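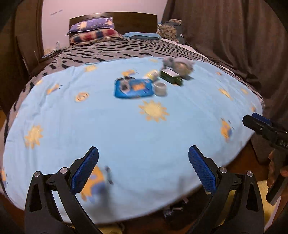
Yeoman Bedroom Set: Small Items on Bedding

Yeoman is the bedroom part of the Uvdale household collection. It covers small everyday things left on a made or half-made bed: packages, bottles, boxes, tins, soft toys. The kitchen part is called Zisine and has its own README.

Contents

28 sessions in 3 bedrooms. Each session has its own folder with the recordings, a list of items (items.csv) and a short note on the bedding (bedding.txt).

Bedding

Patterned bedding was kept on purpose. Plain white sheets make up only a small share of the set. Expect prints such as the yellow-orange suns on light blue, checked pillowcases, cartoon prints, and duvets with dark dashed stripes. Where a sheet lies over a duvet, both are named in bedding.txt, top layer first. Pillows are listed separately. Cloth piled at the head of the bed is entered as "other cloth" unless it is clearly a blanket.

Items

There are 66 item names in the list. Names go by color and shape: "blue rectangular package, orange label", "yellow-and-white bottle", "green box, white label", "gray plush toy with rounded ears". Brand names are left out even when a label can be read. Contents are not recorded, so a bottle is just a bottle.

An item gets one name and keeps it across sessions. If two items could share a name, add the lid color or the label color.

Known problems

Small items in a cluster can be blurred. Check a few moments before entering "unknown".
Session 10 has no bedding.txt. The pillows in that session are listed in items.csv instead.
Gray items on dark bedding were missed more often than others in the first pass.
Curtains and headboards are not labeled.

Changes

January: merged "tin" and "round container" into "round container". Older lists from Brever still use both.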